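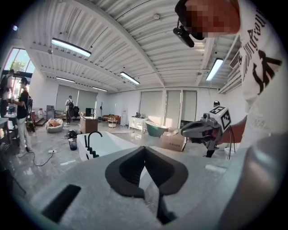

Ticket: Dispute bundle exports with wrong page numbers
Product: Cevine (document management for construction claims)
Opened by: Loredana Parisi, Pastmont
Status: Solved, leaving open until the hearing bundle goes out

Loredana, 9:10 am
Hi all! I'm putting together the hearing bundle for an adjudication (delay claim, subcontractor against main contractor, the usual fight over who held up whom) and Cevine is doing something weird to my page numbers. The index says the extension of time notice is at page 31, but when I export the PDF and jump to 31 I land in the middle of a set of site meeting minutes. Everything in section 1 is fine. It goes wrong from section 2 onward and gets worse the further you go. I've exported it 5 times now and the result is the same every time, so at least it's consistent.

Things I've tried: logging out and back in, a different browser, rebuilding the index from the Tools menu. No luck. Our submissions cite page numbers all the way through, so I can't send this to the other side as it is.

Sulastri Majimbun, Cevine support, 9:42 am
Hi Loredana, thanks for the detail, that helps a lot. Could you tell me whether section 2 has any spreadsheets or emails with attachments in it? Also, please check Bundle Settings and let me know what you have under "Count attachments as".

Loredana, 10:05 am
Yes to both – section 2 is mostly emails between the project manager and the subcontractor, and half of them have a program or a marked-up drawing attached. The setting says "Part of parent". I don't remember picking that, but Sugeng Goh set up the template before he moved over to the Plimcombe job, so it could have come from him.

Sulastri, 10:31 am
Okay, I think I see it. With "Part of parent" the index counts the email only, but the export prints the email plus everything hanging off it. Each attachment pushes the pages along a bit more, and that's your growing gap. Please try this:

1. Make a copy of the bundle first.
2. In the copy, change the setting to "Separate document".
3. Go to Tools and run Repaginate (the Rebuild Index button doesn't touch page counts).
4. Export section 2 by itself and check a few pages.

Loredana, 11:20 am
Much better! Section 2 is right, and the extension of time notice is where the index says it is. I got brave and exported the whole thing, though, and section 4 is still off, by one page this time. There's only one email in section 4 and it has no attachments. The rest is payment applications and a big cost spreadsheet.

Sulastri, 11:48 am
Could be the spreadsheet. If it was uploaded as an Excel file, the page count gets fixed at upload, and the print area may have been changed after that. Try saving it as a PDF and swapping it in with Replace File, so it keeps its tab and your links.

Loredana, 1:15 pm
That was it. Nadhirah Sumampouw on our team had widened a column so the variation totals would show, and that tipped it onto an extra page. Swapped in the PDF, ran Repaginate, exported again, and I've been through every reference in our submissions. All good.

I'm keeping this open until the bundle is served, if that's okay with you. One request while I'm here: could Rebuild Index put up a warning when the counts don't match? I'd have saved a whole morning.

Sulastri, 1:30 pm
Happy to leave it open. I've passed the warning idea to Ningsih Mandagi, who looks after the bundle tool, and linked this ticket to the request.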